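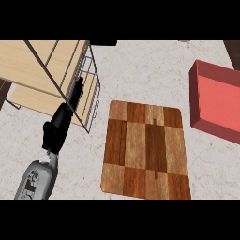
Section 4 covers setting up the simulated cell in Podik before the first run: loading the room, seating the arm, setting the overhead view and checking the clearances. Read it through once before opening the project, as several settings lock when the physics engine starts. The default Ekdale room has a marble surface, a small light-wood table with a wire rack attached to one side, a checkered cutting board and an open red tray. Leave these where the project file puts them until you have finished 4.4. The home pose in 4.2 is taught with the gripper empty, and it should stay empty through every check in this section.

4.1 Loading the room

1. Open the project manager and select Ekdale.
2. Choose Load Room, then Static Objects Only. The arm loads separately in 4.2.
3. Wait for the status line to read Ready. On a machine without a dedicated graphics card this can take 30 seconds.
4. Open the object list and make sure the table and the rack are grouped. If they appear as separate entries, select both and click Group.
5. Set the table, the rack and the floor to Fixed. Set the cutting board and the tray to Movable.
6. Save the room under a new name. The supplied file is read-only and any changes made to it are lost on exit.

Note: Larger furniture at the sides of the room is fixed in the supplied file and does not appear in the object list. It still counts as an obstacle. To see its outline, turn on Show Collision Shapes.

4.2 Seating the arm

1. Click Add Arm and pick the Damine profile with the two-finger gripper.
2. Set the base to the mount point named Base A. Do not drag the base by hand. A base that is even slightly off will pass the joint test and fail in 4.4.
3. Open the joint panel and press Zero All.
4. Move the arm to Home at slow speed. Watch the joint readings and press Stop if any of them turns yellow.
5. Open and close the gripper fully, 2 times. The finger position should return to the same value each time.
6. Press Store Home.

CAUTION: Do not store a new home pose while the physics engine is paused. The pose is written without a collision check, and the arm may start the next run with a finger inside the rack. If this happens, go to 4.5.

4.3 Setting the overhead view

The view has to show the gripper, the board and at least part of the tray at the same time. It does not have to show all of the table. Black bands at the top and bottom of the view are normal with the wide setting and have no effect on the recorded poses.

1. Select View 1 and set the format to Wide.
2. Tilt the view until the near side of the rack and the top of the board can both be seen.
3. Turn on Lock View.
4. Record a short test clip and play it back. If the marble flickers, turn texture smoothing on.

Note: Faint veins and specks in the marble are part of the texture. They have no height and the gripper cannot catch on them.

4.4 Checking clearances

The rack is the tightest part of this cell. Its rods are thin, and the default collision shape treats the whole rack as one solid block, so the arm will stop early when it works near the rungs.

1. In the rack properties, change Collision Shape from Box to Detailed.
2. Start the physics engine.
3. Jog the gripper toward the lower part of the rack at slow speed. Stop when the distance reading turns yellow.
4. Back away and repeat from the side facing the board.
5. Jog the gripper over the board, then over the tray. Lower it inside the tray walls without touching the bottom.
6. Return to Home.
7. Check the log. There should be no contact entries.

CAUTION: Detailed shapes slow the engine down. If the step counter falls behind by more than 2,000 steps, stop the run and close other programs — do not raise the step size to catch up. A larger step size lets thin parts such as the rack rods pass through the fingers with no contact being logged.

4.5 Clearing a stuck gripper

Use this procedure if the gripper shakes in place, if the log fills with contact entries, or if the arm will not leave Home.

1. Press Stop, then turn the physics engine off.
2. Set the arm speed to the lowest value.
3. Open the gripper.
4. Using the joint panel, back the arm out along the path it came in on. Move one joint at a time.
5. When the fingers are clear of the rack and the table, turn the engine on again.
6. Repeat 4.2 from step 3.

If the gripper sticks again in the same spot, reload the room from the copy saved in 4.1. The grouping of table and rack is usually the cause — an ungrouped rack can shift when it is pushed and leave its collision shape behind.

Log entries that remain after a reload should be sent to Štefánia Zeman at Gunawardena, together with the saved room and the home pose file. Leave the log uncompressed.

Go on to Section 5 to teach the first pick position.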